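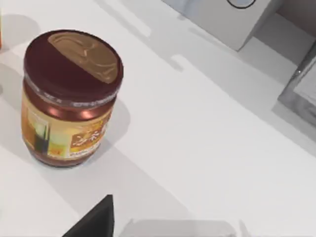 Yogesh Dubey opina que presupuestar un brazo robótico para la cocina es como presupuestar un perro: el precio del animal es lo de menos. Me lo escribió al final del capítulo anterior, y como él ya tiene uno (brazo, perro no sé), le hago caso y rehago la lista de gastos.

Para quien llegue nuevo: quiero un brazo pequeño de sobremesa que me coja tarros y los ponga donde le diga. Salsas, conservas, el café. Nada heroico. Abrirlos ya es otro presupuesto.

Lo primero, el tope. El mío son 2000 euros, y lo he escrito en un papel pegado a la nevera para que conste cuando me entren ganas de saltármelo. El Bekden de segunda mano que estuve mirando se los come enteros, sin pinza. Vender un brazo sin pinza es como vender una cuchara sin la parte honda, pero parece que es lo normal en el ramo, así que lean dos veces qué incluye la caja.

Lo segundo, el tarro. Midan el más gordo que tengan en casa antes de mirar catálogos. Los tarros achaparrados, casi tan anchos como altos, son los traicioneros: la pinza básica de Walico abre bastante menos que la grande y la diferencia de precio duele. Midan por la tapa y también por el cuerpo, que no siempre coinciden. Y pésenlo lleno. El peso que anuncia el fabricante suele ser con el brazo recogido; estirado, levanta menos, como cualquiera.

Lo tercero, la mesa. Yo contaba con la plegable de Skotholm y ya la he descartado, baila con solo apoyar el codo. Una superficie lisa y clara, despejada, bien atornillada a la pared, me sale por 486 euros con la instalación. Guarden sitio libre alrededor del brazo; lo que hoy es espacio de maniobra mañana es donde alguien deja la tostadora.

Gastos que había olvidado, para vergüenza mía:
Puntas de repuesto para la pinza, 35 euros el par.
Regleta con interruptor, 11 euros. Que quede a mano.
Portes de devolución. Pregunten antes de pagar, porque en Pandey corren a cargo del cliente y el bulto pesa.
Tarros de prueba. Empiecen por los vacíos y de plástico, y pasen al cristal cuando ya no les tiemble el pulso a ustedes.

Sobre las simulaciones: Aurelia Lüthi insiste en probarlo todo en el ordenador antes de comprar. Tiene razón y además es barato, los tarros virtuales no hay que barrerlos. Eso sí, metan las medidas de su tarro y de su pinza, que con las de otro saldrá todo precioso y no servirá para nada.

De momento sigo sin brazo y con la mesa encargada para abril. Si alguien vende una pinza ancha, que avise en los comentarios.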